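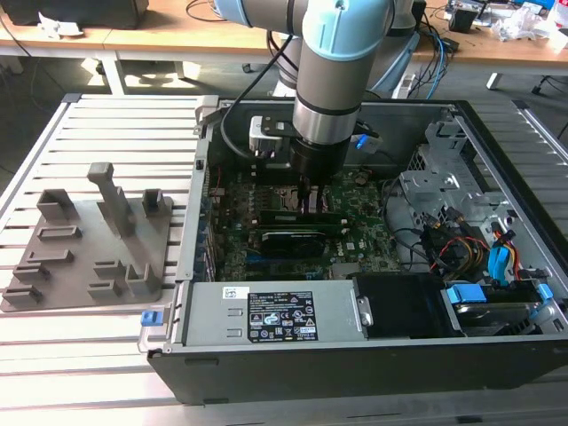
Replacing or Adding Memory in a Desktop Tower

Prallcombe Technical Services, Workshop Guidance
Prepared by Candela Valcárcel
Last reviewed 30 November 2020

This guide sets out the procedure for removing and installing memory modules in a full-size desktop computer. It applies to the desktop towers issued to offices and teaching rooms, including machines previously supported by the Olmedo service desk. It does not apply to laptops, all-in-one computers or rack servers.

Staff who have not opened a computer before should read the whole guide before starting. A straightforward replacement does not require any other component to be removed, although a long expansion card may make the memory slots harder to reach.

What you will need

A Phillips screwdriver of medium size
An antistatic wrist strap with a clip
The replacement memory modules, in their original packaging
An antistatic bag for each module being removed
A flashlight
A clean, level work surface large enough for the tower to lie flat

Before you begin

Confirm that the new modules are the correct type for the motherboard. The type, speed and maximum capacity are given in the manual for the computer or the board. Modules of different generations have the notch in a different position and will not fit. A module that resists being seated should be compared with the manual before any further attempt is made.

Save all open work and shut the computer down through the operating system. Do not use sleep or hibernation. Switch off the power supply at the rear, if it has a switch, and unplug the power cord. Disconnect the monitor, keyboard, network cable and any other attached devices. Press the front power button and hold it for several seconds to discharge what remains in the power supply.

Record the asset number of the computer and the amount of memory currently reported by the system. Both are required on the service form.

Opening the case

1. Lay the tower on its side with the removable panel facing up. On most models this is the left panel when the computer is viewed from the front. Working with the case flat gives a clear view of the motherboard and allows modules to be pressed straight down.

2. Remove the screws or release the latch that holds the panel. Slide the panel toward the rear and lift it away. Keep the screws in a small dish or tray.

3. Put on the wrist strap and clip it to bare, unpainted metal on the case frame. If no strap is available, touch the bare metal of the case before handling any part and again at frequent intervals. Avoid working on carpet.

4. Locate the memory slots. They are long, narrow sockets with a latch at one or both ends, usually close to the processor cooler. Do not confuse them with the expansion slots, which line up with the metal brackets at the rear of the case and hold graphics cards and similar boards.

Clearing access to the slots

Power and data cables often cross the area between the motherboard and the drive cage. Move them aside gently by hand. Do not pull on a cable to create slack, and do not fold the thin SATA data cables sharply. If a connector must be unplugged, photograph it first and hold it by the plug.

On some boards a graphics card or other long card prevents the slot latches from opening fully. In that case, remove the bracket screw, release the retaining clip at the end of the slot, unplug any power lead attached to the card and lift the card out evenly. Place it on an antistatic surface.

Colored plastic tabs and latches inside a case generally mark parts that can be released without tools, such as drives. They should be left closed during this procedure.

Removing a module

1. Press the latch at the end of the slot outward until it opens. Where there are two latches, open both. The module should rise slightly.

2. Hold the module by its upper corners and lift it straight up. Do not rock it from end to end.

3. Place it in an antistatic bag and write the slot number on the bag. Slot numbers are normally printed on the motherboard beside each socket.

4. Inspect the empty slot with the flashlight. Loose dust may be removed with short bursts of compressed air. Do not insert a brush, cloth or metal tool into the slot.

Installing a module

1. Check the manual for the order in which the slots are to be filled. A board with 4 slots commonly expects a matched pair to be fitted in alternate slots. Fitting the pair in adjacent slots may reduce performance.

2. Open the latches fully. Take the new module from its packaging and hold it by the edges, keeping fingers away from the gold contacts.

3. Align the notch in the lower edge of the module with the ridge in the slot. If the two do not match, turn the module end for end and check again.

4. Set the module squarely in the slot and press down on both ends with even pressure. The latches should close over the notches at the sides of the module, usually with a click. A new module can need firm pressure, but the board beneath it should not bend visibly.

5. Check that the top edge of the module is level and that every latch is closed. Repeat for the remaining modules.

Closing the case and testing

Refit any card that was removed and reconnect its power lead. Return cables to their original positions, clear of all fans. Account for every screw before replacing the side panel. Stand the tower upright, reconnect the power cord, monitor and keyboard, and switch on.

The first start after a memory change may take longer than usual, and some computers display a message asking the user to confirm the new amount. Compare the total shown in the system settings with the total expected. Run the built-in memory test before returning the computer to its user.

If the computer does not start

Switch off, unplug the power cord and reseat each module. If the fault continues, start the computer with a single module in the first recommended slot, then test the others one at a time in the same slot. Repeated beeps or a flashing light are usually a memory error code, and the manual lists their meaning. If the original modules work and the new ones do not, return the new modules to the Dresell parts counter with the packaging and proof of issue.

Records

Complete service form 1049 and attach the label from the new packaging. Removed modules are to be handed in with the form, bagged and marked as working, faulty or untested. They may not be kept at individual workstations.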